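Print this page | E-mail this to a friend

Trip notes: Zundulcombe towel works, open day

Went in April with Tania Bepari and Botond Kocsis. Got there late, missed the coffee, caught the second tour. Afroza Munshi leading it – fast talker, good one.

Weaving shed first. LOUD. Ear plugs from a bucket at the door. They run terry only, no sheets, no napkins. Two warps, one tight and one slack, and the slack one makes the loops. Had read that before and never got it until I stood next to a loom and watched the reed beat up. Tania filmed it and got mostly her thumb.

Dye house next. Hot, smells like a wet dog and vinegar. We only got the walkway, 20 people in single file. Afroza said a bath towel here takes 4 rinses. Somebody asked about the water, and she said it goes to the settling tanks out back, which we didnt see.

Then hemming. My favorite. Imtiaz Chowdhury has been on the same machine forever and let Botond try a side hem. It wandered. Imtiaz does more than 300 a shift and barely looks down.

Lunch was a samosa and a paper cup of tea. Fine.

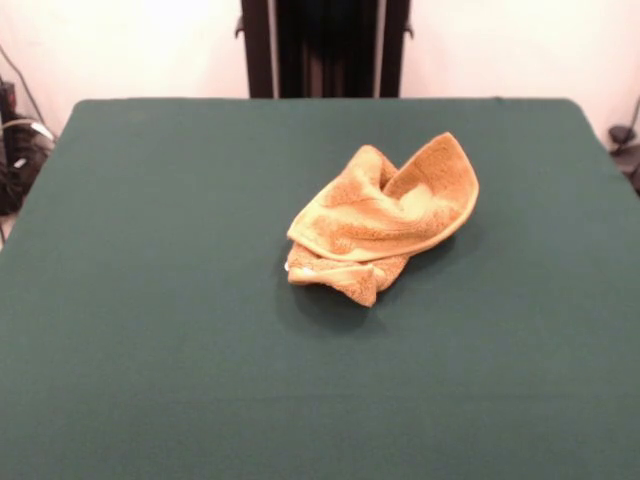
Folding and finish room after lunch, quieter, carpet tiles, could hear people again. Afroza's thing is that you judge a towel bunched up and not flat, so you get the loops and the edge togehter. Fair enough – in a heap on a green top the tan and cream go almost marbled, and the narrow tan hem stands out clean against the paler inside of the fold. I'd have walked past it on a shelf. Asked about the weight, she gave me a number, I lost the bit of paper.

Shop on the way out. Seconds bin by the door, lot number 2557 on my two hand towels, one with a pulled loop. Bus back at ten to four, just made it.

Print this page | E-mail this to a friend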